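About Dandden Bookkeeping

Dandden is a small bookkeeping and payroll practice. Brigitta Frei started it at her kitchen table with two clients, a bakery and a fencing contractor, and both are still on the books. Adeel Afridi joined as a partner three years later and looks after payroll, super and anything to do with the ATO.

We now work with over 60 businesses, mostly tradies, cafes and family farms. Most have fewer than 15 staff. A few send us a shoebox of receipts each quarter and that's fine – we'll sort it. 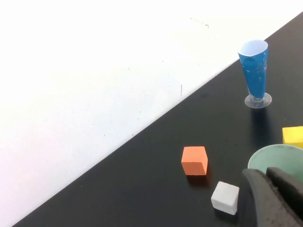 Fees are fixed and agreed before we begin. If a job grows, we ring you first. BAS reminders go out well ahead of the due date, and August is our busiest month, so please get end-of-year paperwork to us early if you can.

We don't give financial advice or lodge company tax returns. For those we can put you in touch with Sutter, the accountants we share a car park with.

New clients are welcome. The first meeting is free and takes less than an hour, at our office or at your place of work. Bring your last BAS and a list of who you pay.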